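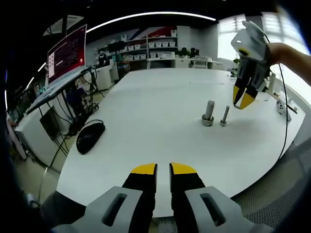 Traneck opens its gripper workshop to visitors

Traneck, the automation firm on the Brultau estate at Vumham, held its first open day in March and drew 434 visitors over the afternoon. The firm had printed 500 programmes and had few left by closing time.

Most people came to see the hand-held grippers. These are held in the hand and closed on an object, and a camera on each one records the job as it is done. Traneck uses the recordings to teach robot arms to do the same work. Two grippers are used together for most tasks, one in each hand or shared between two people.

The demonstration took place at a white table in the main room, using small metal parts of the sort found in any assembly shop. Bolts and pegs were chosen for the day as they are awkward to pick up cleanly and easy to knock over. Staff gave a short talk before each session and then took questions.

Sessions lasted 15 minutes and ran from noon until late afternoon. Places were limited to 18 at a time so that everyone could get near the table, and there was a queue in the corridor for much of the day.

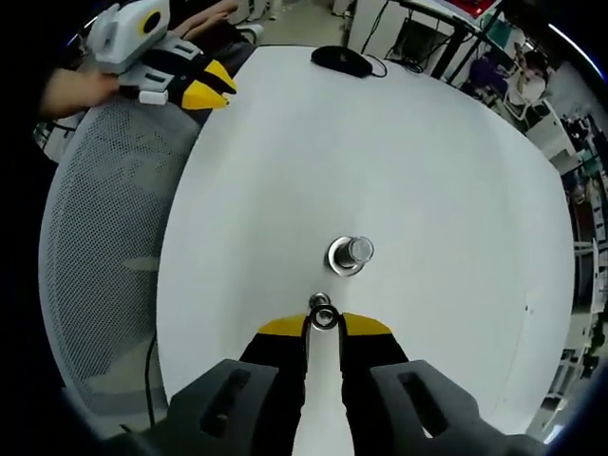
Visitors asked mainly about speed and cost. Staff said that a new task can take nearly a week to record, depending on how many parts are involved, and that small parts need the most repeats. They would not give a price for the finished system, which is still being tested.

Several local employers sent people along. Mansour, which makes pump fittings on the same estate, is to try the system on one of its packing benches in the summer. The trial will cover a single product line and the firm says no jobs will be affected.

Pupils from two Vumham schools attended the earlier sessions. Traneck is offering work experience places to older pupils from September, and application forms are available from the front desk.

A second open day is planned for October. Entry will be free, but places at the table will have to be booked beforehand. Parking on the estate is limited and visitors are asked to use the station car park.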